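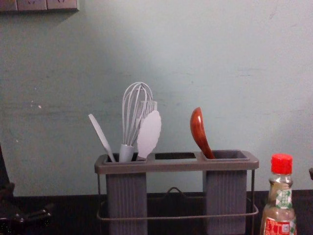

Oneo utensil caddy, gray - quick review

Posted Sunday, January 4, 2026

Typing this between two loads of dishes so bear with me. Bought the Oneo to replace a big crock I'd had since college. Crock was heavy, everything in it tangled, done with it.

What you get: a flat tray on top with three openings, ribbed gray containers that drop in, thin wire frame to hold the whole lot up. No tools included. Mine are the Geltex set, gray too, so it all sort of matches.

Good stuff first. Containers lift right out and go in the sink. Ribbing hides water spots. Tall things stand up fine, even the whisk, which used to tip my old jar over. Footprint is small, I've got it pushed back near the wall under the outlets and still have room to chop.

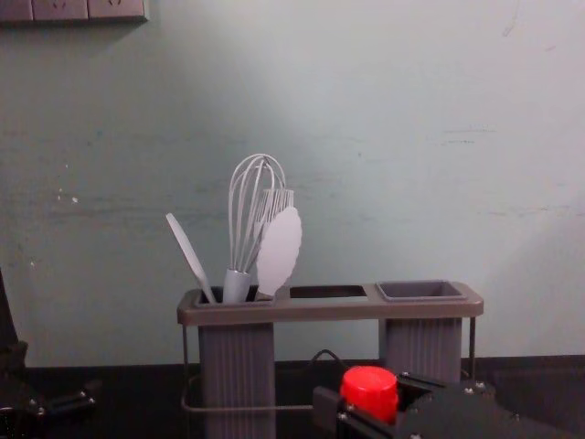
Now the gripes. Four tools in one side and it's pretty much full, spatula heads bump into eachother and you end up pulling out two when you wanted one. Middle slot, no idea, I leave it empty. Wire frame is light, so load both sides or it feels lopsided when you pick it up. Little arched handle in the front is cute but I grab the tray instead.

Omar Moussa recommended the Yook one to me, that's a single deep tub. Tried his. Holds more, harder to clean, and the bottom gets gross.

Had this since April. No rust so far, one scratch on the tray, my fault. Would buy agian for a small kitchen. If you own 30 wooden spoons get something bigger.

4 out of 5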